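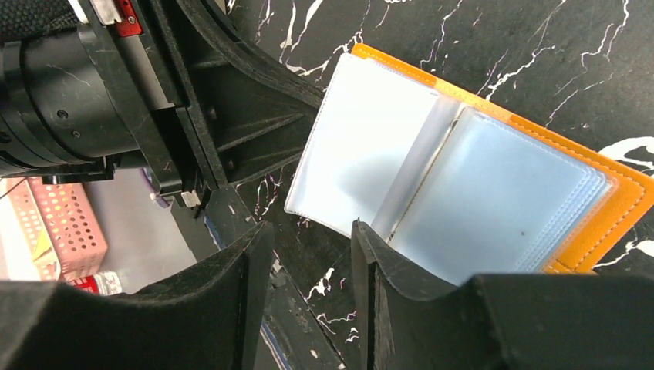

The Juno card holder in orange, opened out to show the clear sleeves.

Reading time: 2 minutes

If your wallet has reached the stage where it no longer closes – and we have all had one of those – the Juno might be a nice place to start over. It's a small fold-open holder made for the cards you want with you but don't need every day: the library card, the insurance card, the coffee card that is two stamps short of a free cup.

The cover is a good strong orange, with a row of light stitching along the edge, and we'll admit we picked the color mostly so we could find it at the bottom of a bag. Inside are clear, frosted sleeves with a stitched border, stacked so the edges step down a little and you can flip through them with your thumb. The Juno holds 20 cards at one to a sleeve. You can double up, and plenty of people do, but new sleeves are snug and we'd give them almost 2 weeks of ordinary use before asking that of them.

Stoltel has been making the Juno for us in small batches, and orange is the color that keeps selling out. If you carry more than this one will take, have a look at its big sister, the Minami, which holds 55 and is really more of a desk or drawer piece than a pocket one.

To clean it, wipe the cover with a soft, barely damp cloth and let it air dry standing open. Please keep it off radiators and car dashboards, as the sleeves don't care for heat.

Orders leave our Zermont shop every morning, and the next batch is due in January.

Comments

Bought one for my mother and ended up ordering a second for myself. The orange is very cheerful!

Do the sleeves fit the slightly bigger loyalty cards? Mine from the garden center is a tight squeeze.

Had the Minami first, but this is the one that goes out with me.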